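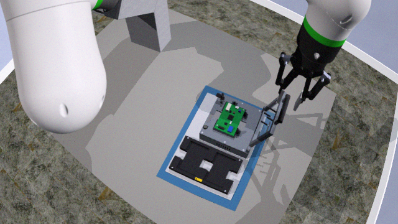
The Pillska cell is a simulated circuit board test station built at Ratanaporn, and I've been the one looking after it since January (lucky me!). It exists so we can sort out the setup before anyone bolts down real hardware. Most of the upkeep is the fixture pose. The blue base sits at an angle to the work mat, so whenever somebody moves it I have to teach the approach points again, all 6 of them, and then run 125 cycles overnight to see what the gripper clips.

The arm is a FANUC CRX-5iA with a black two-fingered gripper, and the fingers need the most fussing. I keep the contact settings in one file, with the old values commented out underneath.
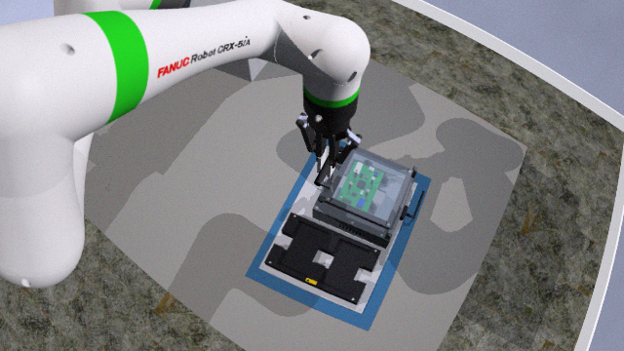

Kanokwan Rojanasak thinks I re-teach far too much, and that tying the points to the base's own frame would save me the whole chore. I tried it on revision 158 and it mostly held up, except for the lid approach, which I still set by hand.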